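How I make paper chain garlands that stay up

I've made a paper chain for every birthday in our flat in Drendarham, and the early ones were a disgrace. Sagging, twisted, on the floor by teatime. I've got a bit better at it, so this is how I do it now.

What you need: coloured paper, a ruler, scissors, a glue stick and some thread. Ordinary printer paper works but it goes limp if the room is steamy, so I buy the slightly thicker stuff, 165 gsm. I get mine from Stastari, the little stationery shop by the station, where they let you pick single sheets.

Cutting

Measure your strips 3 cm wide and as long as the short side of an A4 sheet. I mark the top and bottom edges in pencil, then join them up. If you've got a guillotine, lucky you, use it! Cut everything before you glue anything. I always used to stop halfway and cut a few more, and the new ones never quite matched.

You get 9 strips from a sheet with a bit left over. For the window in our front room I need 5 sheets, and that leaves me a few spares for the ones I tear.

Gluing

Make the first loop, overlapping the ends by a thumb's width, and press while you count to 14 (I don't know why 14, it's just what my gran did). Thread the next strip through and carry on. Keep the joins all on the same side and they'll vanish against the wall.
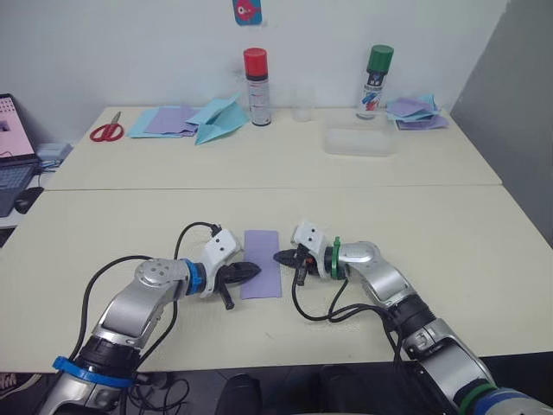 A narrow strip in lavender, lying flat on the table.

If you want it to last, run a length of thread through the whole chain before you hang it and tie that to the hooks – the paper then isn't holding its own weight. I use the Bălan pattern for colours, two pale and one dark, which I pinched from a café in Flultwood.

To store it, fold it back and forth into a shoebox. Mine from April is still fine, apart from one squashed end.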